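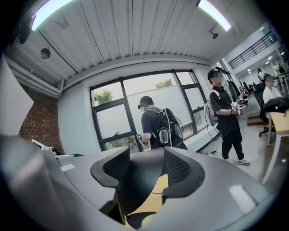

I have entered store giveaways since I moved to Tovdale, and I want to write down why I think most of them should be made smaller. I do not mean that stores should be less generous. I mean that one large prize, shown on a banner with a lot of zeros, is a poor way to thank the people who shop with you. When I try to remember the places where I filled in my entry cards, I remember mostly the ceilings, because you look up when you wait in a line. They were white metal with ribs and a long strip of fluorescent light, as in the photo at the top of this page, and the light was always a little blue. Under such a light, with a short pencil on a string, I have written my phone number more times than I want to admit.

The one that started my thinking was the summer giveaway at Flores, the home goods store on the road to Holtgate. The prize was a single gift card, quite a big one, and the drawing was held on a Monday. Later the store put a thank-you note on its page, and in the note they said proudly that they had received 1,041 entries. I understand why they were proud. But I read it from the other side. It means that 1,040 people gave their name, their e-mail address and in many cases their birthday, and what they received for it was a newsletter.

You can answer that this is simply what a drawing is. One wins, the others do not, and everyone knows it before writing the first letter. This is true, and I would not call it cheating. My complaint is about what the entry costs. In the time of paper cards it cost one minute. Now the form asks you to follow two accounts, to share the post, to tag a friend, and to come back every day for an extra chance. I have a cousin who did this for a whole month for a set of suitcases. She did not win the suitcases, and I think some of her friends stopped reading what she posted, which was by then mostly suitcases.

Okari does it differently, and this is why I like to shop there in December even though the parking is terrible. Okari is a smaller shop in the center of Tovdale that sells kitchen things and some clothes. Last winter they gave 88 small prizes. A prize could be a dish towel, a wooden spoon, or a coupon for a few dollars off. You got one ticket with your purchase, the cashier looked at the number on a list taped beside the register, and you knew immediately. I won a dish towel. It is blue with a white edge and I still use it. I do not remember what I bought that day, but I remember that the woman behind me won also, and that we spoke together until the door, two people who would normally not say a word to each other.

I know that a small prize does not look good on a banner. "Win a dish towel" will not bring anyone from Holtgate, and a manager who must show numbers to somebody above him will prefer the big gift card. For the manager the giveaway is a way to collect addresses, and for this work the big prize is better. I accept this. What I do not accept is when it is presented to us as a gift to the customers. If the purpose is the mailing list, then write on the form, in letters of a normal size, that the purpose is the mailing list. Many people would still sign. I probably would.

There is also the matter of the time limits. The Flores giveaway ran for 14 days, together with the sale, and I noticed that the two things were mixed so well that it was difficult to say where one stopped. To find the entry form you had to pass through the sale pages. At the end of the form there was a button with the words "Continue shopping," although I had not been shopping. I had come for the form. I bought a lamp. It is a decent lamp – I have nothing against it – but I did not need a lamp, and I paid for it more than the discount saved me. In my language we have a saying about the man who goes to the market to look at a free goat and comes home with a fence. I thought of him when the box arrived.

Some readers will say that an adult person is responsible for her own lamp. Yes. I only observe that the excitement of a drawing makes us softer with money for an hour or two, and the people who design these pages know it better than we do. The holiday weekends are the strongest case. Everybody is in a good mood, there is music and food, the stores have flags in the window, and a countdown clock tells you that something will be over at midnight. Almost always it comes back in the next month under a different name.

So I made some rules for myself, and I will share them, although they are nothing special. I enter only drawings where the form fits on one screen. I do not tag anybody. I use an e-mail address which I keep only for this purpose and which I open on Sunday evening, if I remember. I never buy on the same day that I enter. With these rules I entered 4 drawings this year and won nothing, and I did not feel bad about any of them.

To the stores I would ask for less than this. Tell us after the drawing how many people entered, as Flores did, because that was correct of them even if the number made me think the wrong way. Say that the prize was really collected. Let people take part with one step and not with seven. And if there is a budget for one big card, consider to cut it in pieces and give it at the register, where people can see each other win. I believe the shop would lose nothing by it, and the cashier would have a nicer afternoon.

Okari has already put up the sign for this winter. The ink is a little faded from last year, and they have changed only the dates with a marker. I will go in the first week, before the parking gets impossible, as I would like a second towel.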